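Nour Nseir
Clearing out the hall cupboard this afternoon. I sell the bits we don't use on Mangundap and the rest goes to the charity shop. Posting as I go so Carla can shout if she wants something.

1/
The cupboard was meant to hold coats. It now holds everything else. I've put a first load on the table and I'm sorting it from there.

2/
Grey fluffy thing, long pile, charcoal and silver mixed. Very shaggy. I'm keeping it. The orange plush on the table behind it is staying as well. 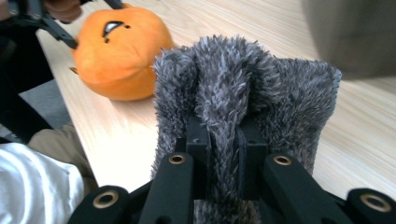 3/
Fluffy things get a shake outside and a cool wash on their own. I put one in with the towels in February and was picking grey bits off them for weeks.

4/
Mulugeta asked how many listings I've got up. 397 since I joined, and almost 1000 messages asking if the price is firm. It is.

5/
On to food boxes. My rule is that a box without a lid goes in the recycling, and so does a lid without a box. Clips get checked too. If one has gone stiff or cracked I don't try to sell it.

6/
The smoky grey one with the clip is a good size for the fridge, so it's going back to the kitchen. The white lid with the handle is in the keep pile for now.
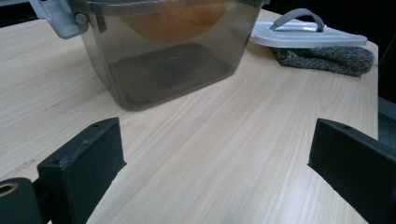

Grey box and white lid, with some speckled knitting under the lid.

7/
Carla has replied and wants none of it. Fine. Charity bags are by the door, and I'll do the top shelf after tea.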